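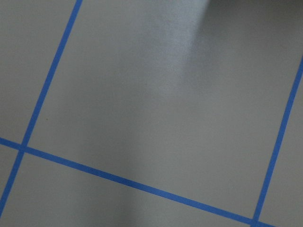 Zwischenbericht an die Modia-Stiftung
Vorhaben: Erschließung des Stadtarchivs Kikville
Stand: 18. Nov. 2022

Im Berichtszeitraum wurden 847 Akteneinheiten aus dem Bestand Bauverwaltung verzeichnet und in säurefreie Mappen umgebettet. Die Arbeiten liegen damit im bewilligten Zeitplan. Noch offen sind 11 Kartons mit Grundbuchabschriften, deren Provenienz derzeit von Herrn Urs Gasser geprüft wird.

Die Lieferung der Planschränke durch die Firma Schwaiger — ursprünglich für September vorgesehen — steht weiterhin aus. Großformatige Pläne werden bis dahin liegend im Zwischenmagazin verwahrt. Mehrkosten entstehen hierdurch nicht.

Für die Digitalisierung der Ratsprotokolle liegen zwei Angebote vor. Die Projektleitung empfiehlt das Angebot der Britico und bittet um Freigabe der zweiten Rate.

Rückfragen zum Verwendungsnachweis richten Sie bitte an die Projektleitung, Herrn Mogens Hafþórsson.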